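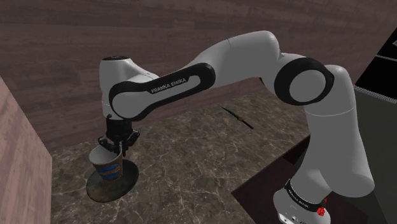 Mitali Jayawardena
Staff writer, workshop pages

Sat 20 July

Katalin Szekeres has eaten half a sandwich by the time I get my notebook out, and she wants to talk about fingers. The gripper's, not mine. She looks after one arm, a Franka, and the simulated copy of it that her team at Trolholm uses to try out every change before the real one gets it. Cup onto plate. That's the job, over and over.

"People ask what the robot does and I say it puts a cup down," she says. "Then they wait for the rest."

She took over the cell in January from Jozef Verbeke, who still sits across the hall and still gets phoned. He left her a folder called Mistska, which is what they call the simulated kitchen, and a page of notes in pencil. Half the page was about the rim.

The rim is where the fingers go. Down from above, closing near the lip. "A paper cup is soft in the middle and stiff at the top, so you want the top. But the top is also thin, so if your finger height is off you either miss or you fold it." How far off? She holds up a thumb and finger and there's not much air between them. "In the sim it won't fold, it just slides through or pops out sideways. You learn to read that. Popping out means too much force. Sliding means the contact settings have gone soft again."

Again?

"Somebody updates something. Always."

So there is a routine. First thing in the morning she loads the kitchen with the arm parked and checks the base. Base first, always. If the base has shifted against the counter then every pose after it is wrong by the same amount, and you can waste a day fixing the wrist. She did exactly that in her first month. Jozef watched her do it, apparently. "He thought I'd find it faster if he shut up. I did not find it faster."

Then the joints, one at a time, slow, each way. Then the fingers open, closed, open. Then 20 runs with the cup and she looks at the ones that failed. Only those. Takes her roughly 30 minutes if nothing is odd.

The tilt comes up, because I bring it up. The cup hangs a bit crooked over the plate. Is that a fault?

"It's a thing I watch. Two fingers on a rim, the cup can swing a little around where they hold it. Small tilt, fine, the plate straightens it when you let go. Big tilt and you're landing on the edge of the base, and then it depends how you open." She opens slowly. The old script let go all at once, and she rewrote it the second week. Lowering is slow too, the last bit anyway. She'd like it slower but Dilani Majumder, who plans the runs, has a schedule.

I ask Dilani about this in the corridor. "She can have slow or she can have 2,796 runs by the end of the month," Dilani says. "I told her to pick." Katalin picked the runs. Then she slowed down only the final drop and made the time back on the return swing, when the fingers are empty. Dilani seems pleased about it, in a tired way.

On the real arm the care is duller. Wipe the fingertips, check the screws on the gripper, look along the cable for rubbing. Katalin keeps a log in a paper notebook, one line a day, and most lines say "ok". She shows me a page. One of them says "ok??" and she can't remember why.

What about repairs? Not many. The finger pads wore on one side in spring and the cups began turning as they were lifted, and she chased it in software for two days. "I was changing friction numbers in the sim to match a real arm that had a bad pad. So now I had two wrong things that agreed with each other." Lakmal Saha spotted it by running his nail over the pad. New pads, old numbers back in. She now swaps both pads together even when only one looks tired.

And the knife on the counter? She shrugs. It stays where it is, the arm has a no-go box around it, and the path is checked against the box everytime the plate moves. "When I shift the plate I rerun the path. I don't eyeball it. I used to eyeball it."

Next week is a new cup, taller. So new grip height, new approach, and the drop has to be re-done from scratch beacuse the base sits lower under the fingers. She's already got the first numbers written on the back of the sandwich bag. She folds it into the notebook and goes back in.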